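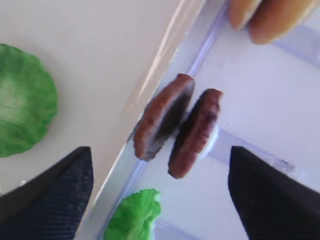
Two toy burger patties between a pair of black gripper fingers.

Burgers, buns and the new canteen menu

The canteen at the Deschamps Street site changes over to its new menu in November. This item sets out what is changing, what is staying, how ordering will work and what the prices are based on. Copies of the full menu are at the servery and on the noticeboard outside the lunchroom.

The last full review of the menu was done when the canteen still ran a hot line from 6 am. Since then the early shift has got smaller, the lunch crowd has got bigger, and the kitchen has been cooking breakfast for people who mostly want coffee and toast. Ginette Tanguy took over as canteen manager in autumn and spent her first months going through the sales records and the waste sheets. The lunch survey followed, and 1,058 forms came back across all shifts, including the Trokau warehouse and the drivers who only come through at night.

The clearest result was burgers. They were the most requested item on every shift and also the most complained about. People said the patties were dry, the buns fell apart and the wait at noon was too long. The kitchen had been cooking patties in one large batch at 11 and holding them in the warmer until they sold, so anyone eating after 1 pm was getting something that had sat for two hours.

From November the patties will be cooked to order on the flat grill between 11 am and 2 pm. They will be made in the kitchen from beef mince supplied by Lalaseck, with salt, pepper and nothing else. The frozen patties have been discontinued. A chickpea and beetroot patty will be available every day and will be cooked on a separate section of the grill, with its own scraper and tongs. Chicken will be offered as a grilled thigh fillet. The crumbed chicken burger sold poorly and has been dropped.

Buns will be a plain milk bun, toasted. Gluten-free buns will be kept in the freezer and can be asked for at the counter, but allow a few extra minutes. Cheese, onion, pickles, tomato, lettuce and beetroot are included in the price. Egg and bacon are extra.

Cooking to order is slower than serving from a warmer, and the queue at noon was already a problem. Two things have been done about that. The first is a paper order slip. Slips will be in a tray at the lunchroom door from 9 am. Fill one in with your name, your order and a pick-up time, and drop it in the box before 10.30. Orders placed this way will be bagged and on the side bench at the time you wrote down, and you pay at the second till without joining the main line. The second is that sandwiches, salads and drinks have been moved to the fridge at the far end, so people who want something cold no longer need to stand behind people waiting for something hot.

An app was considered. Clenadar, who look after the tills, can supply one, but a good number of staff are not allowed to carry phones on the floor, and the cost would have gone onto the food. The slips will be tried first and looked at again after the summer shutdown.

Breakfast is being cut back. Toast, porridge, fruit, yoghurt and boiled eggs will be available from 6 am to 9 am. The cooked breakfast will be served on the last working day of each month only. This was the least popular change when it was put to the staff meeting, and the kitchen understands that. The waste sheets showed that close to half of the cooked breakfast food was going in the bin, and the hours spent on it are needed for lunch preparation.

Soup stays, with one vegetable soup and one other each day. The pasta bake stays. The curry stays and will now come in a mild and a medium version, after many comments on the survey about the heat changing from week to week. Fish will be grilled or battered on alternate weeks. The salad bar has lost the tinned corn and gained roast pumpkin and a grain salad.

Night shift has had the worst of it for a long time, with whatever was left from lunch and a microwave. The kitchen will now pack a set number of night meals each afternoon, labelled with the contents, allergens and date, and leave them in the locked fridge. Supervisors hold the key. Night shift staff should put their names down by noon on the sheet beside the time clock. There will be a meat meal and a vegetarian meal each night.

Prices have been worked out on the cost of ingredients plus packaging. Wages and power are covered by the company as before. Most items are unchanged. The burger has gone up slightly and the soup has come down. Meal cards will continue to work at both tills, and any credit on an existing card carries over.

Staff with allergies should see Ginette in person before the changeover, even if the old kitchen had their details on file. Some of the records were incomplete and she would prefer to start a new list. She is in the canteen office most afternoons from 2.30.

The canteen will close early on the day before the new menu starts so that the grill can be serviced. Cold food will be available until 1 pm. The kettle, microwaves and vending machines will be on as usual.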